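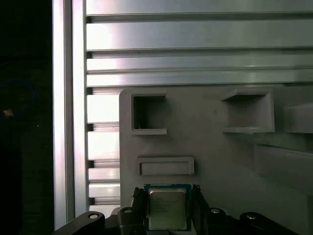
## Visit to the Student Assembly Project, Idley Technical College

A delegation from the Daly school district visited the robotics workshop at Idley on a Tuesday in July. The purpose was to learn how the college runs its second-year assembly project before a similar course is offered in Daly.

### Work observed

Students are asked to program a robot arm to pick up a desktop processor, carry it to a fixture panel and place it in the correct pocket. The processor is held by its two side edges between ridged finger pads, which leaves the metal cover untouched. The gray panel stands upright against an aluminum frame and has recesses of several shapes, so each team must plan its approach angle with care.

The class is divided into teams of 3. Each team keeps a written log of its attempts. The log shown to the delegation belonged to the team named Flirkel and had reached entry 71. Most of the recent entries dealt with small changes to grip force and to the height of the arm before insertion.

### Course arrangements

- Parts and spare finger pads are paid for from a yearly grant of $2000 from Stavetti, a local machine shop.
- Students work on discarded processors only.
- Safety training is completed before any team may run the arm at full speed.

### Points for follow-up

The delegation requested a copy of the grading guide and the drawings for the panel. Idley has agreed to send both. Bench space in Daly remains to be settled, as the present classroom has one suitable power outlet.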